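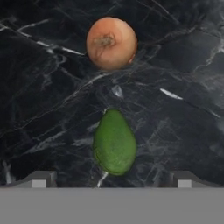
NOTICE TO MEMBERS OF THE SKORNSIDE FOOTBALL CLUB
September 2021

The Club regrets to inform members that its goalkeeper will be unavailable for the remainder of the autumn schedule, having injured a shoulder in the second half of the away match at Flingate. The Club physician has advised against any return before December. The player has accepted this advice in writing, after first declining it in writing.

Members will recall that the reserve goalkeeper was loaned to Privham in the summer. Under Rule 30 of the League, a loaned player may be recalled only with the consent of the borrowing club. Consent was requested on 3 occasions. Privham replied to the last of these requests with a copy of its season ticket prices.

The match against Zaugg will therefore proceed with the left back in goal. He has asked the Club to record that he kept goal for 2 seasons at school and did not enjoy it. The request is granted, and it is so recorded.

A number of members have written to ask why the injured player was seen at the training ground after dark, throwing a ball against the equipment shed with his good arm. The Club has looked into the matter. He was asked to go home. He said that he would, and the groundskeeper left the small gate unlocked until he did. The light over the shed has been left on each evening since then, and the cost will be met from the general account.

Attendance at the last home match was 722. Members who intend to travel to Zaugg should apply to the office for seats on the coach. One seat at the front, on the right side, where a sling will not be knocked by persons passing in the aisle, has been reserved and is not available for sale.

By order of the Secretary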